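木のテーブルの手入れ、まとめメモ(輪じみ・ベタつき・オイル)

土曜の朝にばたばた書いてます。前に書いたテーブルの記事がばらばらで探しにくいと言われたので、ひとまとめ。順番は適当。必要なところだけ拾ってください。

うちのは細い板を継いだ木の天板、オイル仕上げ。ウレタン塗装の人は話が違うので下のほうの「塗装の見分け」を先にどうぞ。

ふだんの拭き方

固く絞った布で木目に沿って。そのあとすぐ乾拭き。以上。
ぐるぐる拭きはやめる。端っこに汚れがたまる。
布は古いTシャツでじゅうぶん。うちはDusturaの薄手のクロスも使ってるけど、洗うと縮みます。最初に一回洗ってから切ること。切ってから洗って小さくなったのが引き出しにたくさんある。
メラミンスポンジは使わない。そこだけ白っぽくなる。
アルコールスプレーも毎日はやらない。食べこぼしのときだけ、布に吹いてから拭く。直接シュッとしない。

継ぎ目に入ったゴミ

パンくず、ごま、塩。細い板を継いだ天板は、古くなると継ぎ目が少しやせてきて、そこに入る。
やわらかい歯ブラシで木目の方向にかき出して、掃除機で吸う。つまようじは先が折れて残ります(やった)。竹串の頭のほう、丸いほうならまだいい。
水で流そうとしないこと。ふくらんで余計に取れなくなる。
冬は暖房で隙間が開くので、掃除するなら11月ごろから春先までがやりやすいです。梅雨どきは閉じてしまってどうにもならない。
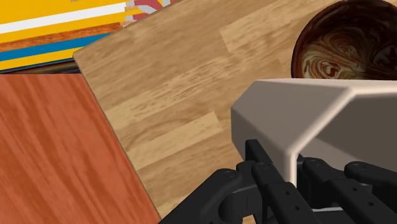

輪じみ、白いほう

湯気や水でできる白いもやっとした輪。表面だけのことが多いので、まだ望みあり。
まず一晩ほうっておく。勝手に消えるのもある。
消えなければ、乾いた布を一枚かぶせてアイロンを低温で、すっと通す。スチームは切る。止めない。めくって見る。まだなら、もう一度。
熱いまま布を置きっぱなしにすると今度は布の跡がつくので注意。
マヨネーズを塗って置いておく、というやり方もよく見ますね。試したら薄くはなった。ただ半日くらい部屋が酸っぱい。猫が来る。

輪じみ、黒いほう

黒いのは中まで入ってるか、鉄分。鉄瓶とか缶の底とか。
アイロンは効かない。紙やすりの240番で軽く、木目に沿って。広めにぼかす。輪のところだけ削るとくぼみます。光が横から当たったとき目立つ。
そのあと400番でならして、粉を拭いて、オイル。
それでも残るならレモン汁。綿棒で輪の上だけ、しばらく置いて水拭き、しっかり乾かす。色が抜けすぎることがあるので裏で試してからにしまてください。

器の底をまず見る

テーブルの傷って、たいてい器の底です。高台のざらざら。
買ってきたら底を指でなでて、ひっかかったら砥石か耐水ペーパーに水をつけてこする。磁器も陶器も同じ。粉が出るので外か流しで。
重ねてしまうときは間にキッチンペーパーか薄い布。とくに角ばった形のものと丸い鉢を重ねるとき。角が当たるところだけ釉薬に傷がつくから。
背の高いものは上に重ねない。地震のときこわいし、戸を開けた拍子に落ちます。横に並べる。棚が足りなければ棚を足す。 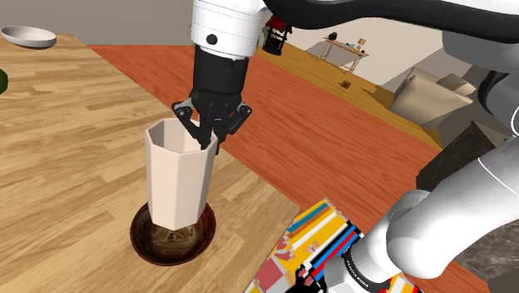 背の高い八角っぽいカップと、こげ茶の浅い鉢。

コースターのこと

コルクは裏に輪じみがうつる。濡れたまま置くと最悪。
革は色が落ちることあり。白っぽい木のテーブルには避けた方がいいです。
フェルトがいちばん無難。洗ったら形を整えて平干し。
うちで長いのは、綿の布を二枚あわせて縫っただけのやつ。5年以上使ってます。しみたら漂白、だめなら雑巾へ。
Van den Broekのタイルコースターも一時期使ったけど、裏のゴム足がくっつく。夏場に剥がしたら跡が残った。ゴム足のものは裏にフェルトを貼ってから使うのがよさそう。

オイルの塗り方

1 天板の上を全部どける。花瓶も、リモコンも。
2 固く絞った布で拭いて、よく乾かす。できれば一晩。
3 布に少しだけとって、木目に沿って薄くのばす。たらすのは禁止。
4 15分おく。
5 きれいな布で、これでもかと拭き取る。ここをさぼるとベタベタになります。
6 次の日までさわらない。

小口(板の断面のところ)は吸うので、ここだけ二回。忘れがち。
裏も年に一度は塗る。表だけ塗ってると反ってくることがあるみたい。前のテーブルがそうなりかけた。

オイルはTralteroの缶、4,000円。高い。でも小さい缶を何回も買うより結局安いし、まな板には使わないと決めてるので減らない。まな板にはくるみ油。ナッツのアレルギーの人がいる家は食用の亜麻仁油かミネラルオイルにして。

★大事 オイルのついた布は丸めて捨てない。自然に発火することがあります。水にひたして、ビニール袋に入れて口をしばって、すぐゴミの日に出す。出せない日は塗らない。

ベタつきがとれない

たいていオイルの拭き取り不足。新しいオイルを少し布につけて、上からこする。ゆるんだところを乾いた布で。
だめなら台所用洗剤をうんと薄めて、絞った布で拭く、水拭き、乾拭き。乾いたたら塗りなおし。
子どもの手が届くふちだけベタつくのは手の脂とジャムです。洗剤のほうで。

塗装の見分け

目立たないところに水を一滴。
玉になってそのまま→ウレタンなど塗膜あり。オイルは塗らない。のらないでベタつくだけ。
じわっと色が濃くなる→オイルか無塗装。この記事のやり方でOK。
どっちつかずのときは古いオイル仕上げのことが多い。塗ってよし。

日焼けのあと

窓ぎわのテーブル、クロスや花瓶を置いたところだけ色が違ってくる。
予防は、置くものをときどき動かす。それだけ。
なってしまったら、物をどけて待つ。ひと夏でだいぶそろいます。やすりで合わせようとすると泥沼。
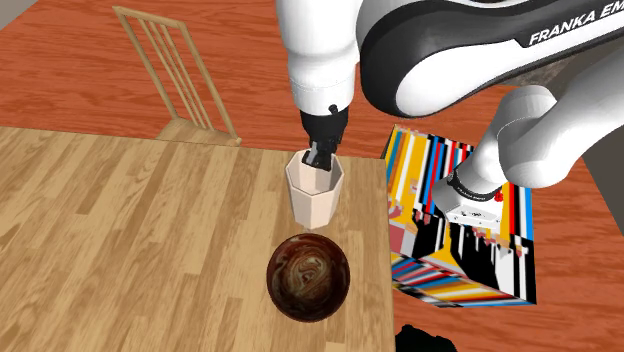 天板の上は物を少なめに。床は赤みのある木。

床とテーブルの脚

床が木だと脚の裏も気にしたい。フェルトは貼るタイプより、かぶせる靴下みたいな方がずれても直せます。見た目は、まあ。
貼るタイプなら、脚の裏をアルコールで拭いてから。ほこりの上に貼っても三日ではがれる。
床の色とテーブルの色が合わない問題、よく聞かれますが気にしなくていいと思う。うちも合ってない。ラグを敷けばたいてい落ち着くし、敷かなくても慣れます。
引きずらない。ふたりで持つ。

コメントでもらったもの

Ekow Nyarkoさんから。熱い鍋を置いてしまったときの白い跡、歯みがき粉(研磨剤入り)を指でくるくる、で消えたそうです。塗装ありの天板とのこと。オイル仕上げではやらない方がいいかも。艶が変わります。

Cillian Coughlanさんは、クレヨンはドライヤーであたためて拭くとのこと。やってみたら取れた。近づけすぎない、あたためながら拭く。油性ペンは無理でした。

Natleyのワックスはどうですかという質問。使ったことないです。すみません。蜜ろう系ならオイルのあとに薄く塗るのが普通だと思うけど、缶の説明を読んでください。

やすりの番手も聞かれたので。ふだんの毛羽立ちは400番、しみを落とすなら240番。それより荒いのは家具屋さんに相談してからで。木の台に巻いて使うと平らに削れます。指で押さえるとそこだけへこむ。

椅子の座面の手入れはまた別に書きます。まな板の黒ずみも。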